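Olum Kitchen Program
Progress report to the Chisholm Fund, second period

Work on the Olum kitchen continued through the spring and summer. This report covers what was done, what was spent, what is behind schedule, and what we ask the Fund to approve for the next period. It follows the headings in the grant letter.

Building and premises

The kitchen occupies the ground floor of the old grain office in Wustulbridge, put up in 1828. The floor in the back room had dropped on the river side and was leveled in May. The contractor found one rotten joist and replaced it within the agreed price. The damp on the north wall has not come back after the new gutter went in, but we have had a dry summer and would like to see a full winter before repainting.

The county inspected the premises in June. We passed with two notes. One was the missing self-closer on the pantry door, which has been fitted. The other was the height of the handwashing sign, which has been moved.

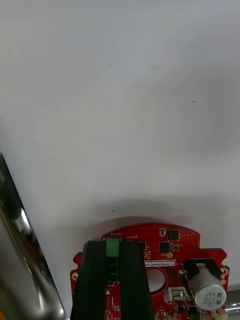
Meals and attendance

The kitchen now serves lunch on four days and supper on one. In the last full month we served 1828 meals, which amused those of us who pass the date stone every morning. The target for that month was lower, and we do not expect to hold this level through the winter, when the bus from Plikuvgate runs less often.

There are 203 households on the register. Of these, 70 joined in this period, most of them from the Plikuvgate side. Households register once and do not have to show proof of income. We said in the last report that we would review this, and we did. Checking would take a half day of staff time every week and would likely turn away the people we most want to reach, so we have left the rule as it is.

Supper has been harder to fill than lunch. We moved it from 6:30 to 5:30 in July and attendance improved, mainly among families with younger children. A later sitting is still requested by shift workers at the mill. We have no answer for them yet. The cook's hours are fully used and the lease requires us to be out of the building by eight.

Food supply

Dry goods come through the regional food bank on a standing order. Fresh vegetables come from three growers near Olum, paid monthly. One grower stopped deliveries in August after losing most of the beans and squash to hail. We bought the shortfall at retail prices, and this is the main reason the food line is over budget.

Waste is down. We now cook rice and potatoes in two batches instead of one, and the second batch is started only after the first hour's count. Leftover soup is cooled, labeled and frozen in quart tubs, and people may take a tub home. The tubs are not returned as often as we hoped. We will need to buy more.
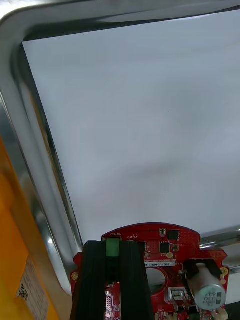

Training

The food handling course ran twice. All those who finished the first course passed the county test. Two people on the second course missed the last session and will sit the test with the next group. The knife skills evening was canceled when the instructor was ill and has not been rebooked.

We had planned a course on low-cost home cooking for September. The outline is written and the recipes have been priced, but we have not found a time that suits parents. We are looking at the hour after school pickup, with a table set aside for homework.

Spending

Staff costs are on budget. Utilities are slightly under. Food is over for the reason given above, and we expect it to stay over until the autumn squash is in. Repairs are under, as the joist cost nothing extra and the repainting was put off. Printing cost us $199 more than planned, all of it for reissued menus and door notices when the supper time changed.

We ask for permission to move the unspent painting money to food for the next period only, and to budget for the painting again next year.

Next period

The serving counter needs a new sneeze guard before the next inspection, and we have two quotes. The chest freezer is full most weeks and we will price a second one, used if possible. Talks with the Plikuvgate bus operator about a midday stop at the grain office will resume after the winter timetable is out. A full set of monthly figures will be sent with the next claim.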